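Home Skills, Unit 5: Washing Up and Racking Plates

Handout for the evening course, Tonville Adult Learning Center, Room 12
Revised July 28, 2020

Please read this handout before the practical part. In the last unit we spoke about glasses and cutlery. Now we take the plates, which look simple but are the things most often chipped in a small kitchen.

1. Before the rack

Scrape the plates first, then sort them by size. Wash in this order: the cleanest plates, the greasy plates, the pans. Change the water when you can no longer see the bottom of the sink. After washing, rinse each plate on both sides. The back of the plate is often forgotten, and the small foot ring under it keeps old soap.

Students of the May group asked if the rinse water must be very hot. Hot water helps the plate to dry faster, but it should not hurt your hands. Warm is enough for this course.

2. Where to put the rack

The rack should stand on a flat surface, near the sink, with its long side parallel to the wall if the space allows it. Leave a hand's width behind it so the air can pass. On stone or marble, put a tray or folded cloth under the rack. Water with soap can leave a dull mark on a polished surface, and lemon or vinegar is worse.

A wire rack is light. If you load only one end, it can tip over. Begin from the back, or from the side which is farthest from you, and come forward.

3. How to place the plates

– Hold the plate by its rim, with the thumb on the front side.
– Lower it into the slot until it touches the bottom wires. Do not drop it for the last inch.
– One slot, one plate. Two plates in one slot stay wet where they touch.
– All the fronts look in the same direction. A plate leans a little, this is normal, but it should lean on the wire and not on its neighbor.
– Big plates go together. A big plate between two small ones takes the support from both.
– Deep plates and bowls need more space. Leave an empty slot after each.

When the sizes are mixed, the rims do not make a straight line and it is easy to catch one with your sleeve. Roll up your sleeves before you start.

4. Taking the plates out

Take the front plate first and work toward the back. Lift straight up until the lower edge is free from the wires, and only then turn the plate flat. Most chips happen here, when the plate is turned too early. Put it down on its foot, away from the edge of the surface.

Dry the rim with a cloth even if the plate looks dry. Stack by size, largest at the bottom, no more than 12 in one stack. For plates with painted rims, put a paper napkin between them.

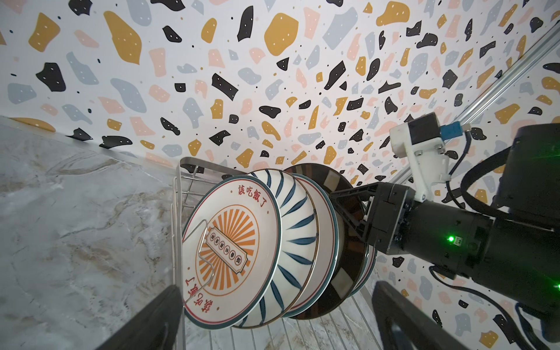
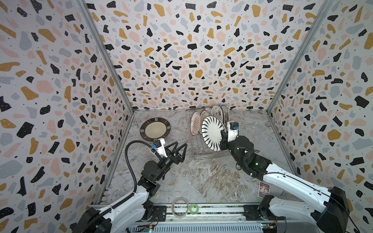
Fig. 1 and 2. Patterned plates standing on edge in a wire rack.

For the next unit, please bring one dish towel and an apron.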